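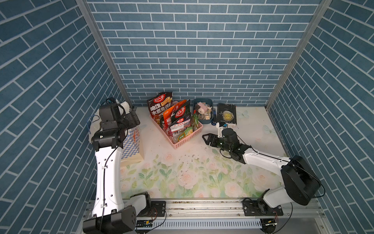
Ticket: heating drops out overnight, top floor, Statmont House
Status: open > waiting on parts > closed
Raised by: Valdemar Kragh
Assigned: Mostafa Bennani

06:50 VK
Radiators stone cold again on the top floor. Ground floor fine. Second time since the boiler service. Boiler display says F2, goes away if you press reset, comes back a few hours later. Tenants are not happy, Mrs in flat 9 has rung me twice before breakfast.

08:15 MB
Ok. Few things please:
- pressure reading on the front gauge, cold and then again once it's been running
- is the pump warm / humming
- did anyone touch the programmer after the service
Don't keep hitting reset, it locks out after a few goes and then I have to come out anyway.

09:05 VK
Pressure 0.6 cold. Havent got a hot reading, it won't stay on long enough. Pump is humming. Programmer not touched as far as I know, I'll ask Tapio.

09:20 Tapio Mäkelä
Wasn't me. I only changed the clock and that was back in the spring.

09:40 MB
0.6 is too low for a building that height. Wants to be nearer 1.5 cold. Top up using the filling loop, left of the boiler, two black handles. Open both slowly, watch the gauge, shut both. Then reset once. Then bleed the top floor rads, start with the one nearest the stairs.

11:30 VK
Topped up to 1.5. Reset. Running. Bled the rads on the landing and in 9 and 10, loads of air in 10, proper hiss for ages. No answer at 11, will try tonight. Topped up again after as it had dropped a bit.

11:35 MB
Good. Leave it. Take a reading tonight and another first thing, both written down here please not texted to me.

21:10 VK
1.4. All rads hot incl. 11. Noisy in the pipes behind the airing cupboard but hot.

06:45 VK
0.8 and F2 again. Top floor cold. So it's losing water somewhere.

08:00 MB
Yep. Either a leak or the expansion vessel has gone. Look for:
- green or white crust on valve tails
- damp patch on ceilings under any rad
- drip from the copper pipe that goes out through the wall behind the boiler (safety discharge). Stick a bag over the end outside with a rubber band, see if it fills.

10:25 VK
No damp anywhere I can get to. Bit of crust on one valve in flat 10 but its dry when I wipe it. Bag is on the pipe.

15:50 VK
Bag has water in it. Good cupful.

16:05 MB
There we are then. Expansion vessel. Pressure shoots up when it's hot, valve lets by, then it sits low when it cools. What does the gauge say now, hot?

16:20 VK
Nearly 3.

16:25 MB
Textbook. I'll come and check the charge on the vessel, might just want pumping up. If water comes out of the air valve the diaphragm's split and it's a new one.

Site visit, MB
Water out of the air valve. Split. Vessel is a Fekora, 24 litre, fitted before our time. Safety valve also passing slightly even when cold, so changing that as well, they never reseat properly once they've been lifting. System water black. Have isolated the vessel and left the heating on low, 2 hours morning and evening only. VK to top up if under 1.

Parts
1 x expansion vessel 24 l
1 x safety valve 3 bar
1 x inhibitor
Ordered from Sarantis trade counter, asked for Apostolos Michailidis. Says 2 days. Account is over the 200 limit so needs Prodromos to sign it off.

12:15 Prodromos Zervas
Signed off. Was this not picked up at the service??

12:40 MB
Service was Broltska not us. Sheet they left says vessel "checked ok" with no figure written next to it. You may want to raise it with them. I've kept the old vessel in the van if they want to see it.

12:45 PZ
Will do. Please keep it.

Site visit, MB
Vessel and safety valve swapped. Part drained, flushed as best I could without doing the full job, inhibitor in. Filled to 1.5 cold. Ran it flat out for an hour, 1.9 hot, discharge pipe dry. Bled all rads top floor, 11 included. The stuck valve in 10 freed off, tail nut nipped up a quarter turn.

VK please read gauge morning and evening for the next few days.

07:00 VK 1.5
21:30 VK 1.8, heating on
06:55 VK 1.5
21:15 VK 1.8
07:05 VK 1.5, no F2, no phone calls

08:30 MB
Happy with that. Pipe noise behind the airing cupboard?

08:50 VK
Still there but only for 20 mins when it first comes on. Sounds like ticking.

08:55 MB
Pipes expanding against a clip most likely. Separate ticket if it bothers anyone, needs a floorboard up. Would also quote for a proper power flush in June when the heating's off.

09:00 VK
ok close this one. will ask about the flush

Closed, MB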